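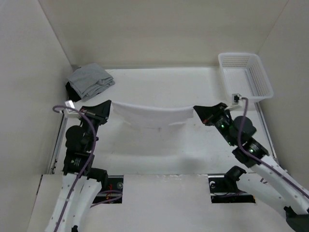

Avovstead Historical Society - Textile Department

The linen sheets came out of a farmhouse attic in August, packed in four trunks with the name Katene painted on the lids. Saron Gebru signed for them at the back door and spent the rest of the month finding out where they had been made.

The answer was Hultov, the mill that stood on the river below town until it burned. At its largest it ran 100 looms and employed 576 people, most of them women from the farms. They worked from six in the morning, with half an hour for dinner, and were paid by the yard.

Plain household linen was the bulk of the trade. The order book for the mill's best year lists 2,608 pairs of sheets and 1,474 tablecloths, nearly all of them sold within a day's wagon ride. A bride was expected to bring six pairs. She hemmed them herself, usually over a winter, and marked one corner in red thread so they would come back from the wash house to the right family.

Remedios Lorente's grandmother worked in the finishing room. "She never bought a sheet in her life," Lorente said. "She patched them, and when the middle wore thin she cut them down the center and sewed the outside edges together. You slept on the seam."

Several of the Katene sheets were mended that way. Others were cut down for pillowcases, and a few ended up as dish towels.

Gebru has matched two of the trunks to entries in the order book. The other two carry a different mark - a small V, which may stand for Vomirine, a rival mill upriver that left almost no records. She is writing to families in that end of the county and would like to hear from anyone who still has linen with the same mark.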